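Section 3: Boxing your shoes for the shelf

Right, you've got the shelving up (if you haven't, go back to section 2, the shoes can wait) and now you need something to put on it. The Ula shelf system was drawn up with ordinary shoeboxes in mind, the kind with the lid joined on along the back, and I've always thought it's daft to buy plastic tubs when perfectly good cardboard comes home with every pair. So this section is all about getting your shoes cleaned up, into their boxes and onto the shelf in a way you can live with.

I'm writing this the way I do it at home in Mirnden, in a narrow hallway with a tiled floor and not much elbow room. If you've got a proper dressing room, lucky you, but the steps are the same.

What you'll need

Your shoes, and the boxes they came in if you still have them
A soft brush and a slightly damp cloth
Plain paper for stuffing (tissue is nicest, but packing paper does fine)
Paper tape, the sort you can tear by hand
A pencil or a marker for labels
A bit of clear floor against a wall

Getting the box ready

1. Pick a hard, level spot next to a wall. I use the floor, but a worktop is kinder to your knees. Carpet works at a pinch, though the box tends to wobble while you're trying to tuck things in.

2. Tip out whatever's inside. Old receipts, spare laces, those little sachets, the lot. Put the spare laces somewhere sensible now or you'll never see them again!

3. Set the box down with a long side facing you and open the lid right up. Lean it back towards the wall so it stays out of your way and you've got both hands free.

4. Run your fingers round the folds and corners. A bit of fraying along a cut edge is fine, and so is a crease in the floor of the box. What you don't want is a corner that's split all the way down. If it has, run a strip of paper tape up the outside and press it flat.

Note: leave the hand-holes and slots open. I taped mine over on the first lot I did, thinking I was keeping the dust out, and all I got was a row of boxes I couldn't grab hold of and a rather stuffy smell by March.

5. Put one shoe on the floor in front of the box, toe towards it, before you do anything else. This is my way of checking I've got the right box for the right pair, and it gives you a quick idea of whether you've a bit of spare room for paper.

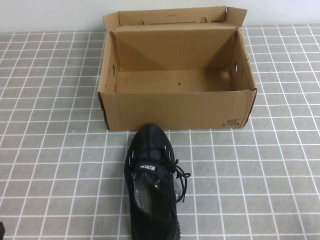
Step 5: lid up at the back, box empty, shoe in front with its toe to the box.

If your shoes are knitted ones like that, read the next bit before you start stuffing. They squash more easily than leather and they hang on to fluff like nothing else.

Cleaning and stuffing

6. Brush the soles over a bin or out of the back door. Get into the grooves. Grit left in the tread ends up in the bottom of the box, and then on whatever you wear next to those shoes.

7. Wipe the uppers with the damp cloth. On a black knit, go in one direction only and use a cloth that doesn't shed (I once used a white flannel and spent the rest of the evening picking bits off). Let them air until they feel completely dry, inside as well as out.

Caution: never box a damp shoe. The cardboard goes soft, the shoe goes musty, and you'll have to throw at least one of them away. If you've been caught in the rain, leave the pair out overnight, well away from radiators and heaters.

8. Loosen any laces and tuck the ends inside. Scrunch up some paper and push it gently down into each toe. You're after a shoe that holds its shape, so stop as soon as the front feels firm. Too much paper will stretch a knit upper, and it doesn't spring back.

9. Lay one sheet of paper across the bottom of the box. Put the first shoe in on its side, sole against the long wall. Turn the second one the other way round, so its heel sits next to the first one's toe, and slide it in alongside. Fold any loose paper over the top.

10. Close the lid. It should come down without you leaning on it. If it bulges, take some paper out and have another go, or accept that the pair wants a bigger box (high-tops nearly always do).

Labelling and shelving

11. Write what's inside on the end that will face out. Keep it short: "black knit, everyday" is plenty. I don't bother with sizes, but if there are several of you sharing a shelf, pop an initial on as well.

12. Slide the box onto the shelf, heaviest pairs at the bottom. Stack no more than 3 boxes on top of each other. Plain cardboard will take more than that for a week or two, and then the bottom one starts to sag and its lid won't open.

13. Leave a finger's width between the stacks and the wall behind. It helps the air get round, and it makes it much easier to get a box back out.

Note: the wide Ula shelf, part 926, holds 21 standard boxes when it's fully loaded. Mine never is, because boots. If you've fitted the narrow one, check the sheet that came with it.

If something's not right

The box slides about when you reach for it. Stick a small loop of tape underneath, or turn it so the long side faces out.

The lid keeps popping up. Open it fully, bend the crease back and forth a couple of times, and close it again. New boxes can be a bit stubborn.

The boxes are all different heights. Mine too. Group the tall ones together at one end and set that shelf a notch lower, using the pegs in the Clekov bag (section 2, step 4).

You've no box for a pair. Any clean carton a little longer than the shoe will do. The Hsieh flat-pack boxes fit the shelf as well, and they come in packs of 50, so you may want to split one with a neighbour.

Once a season, take everything down, wipe the shelf and swap the paper for fresh. Drawers and hooks are in section 4.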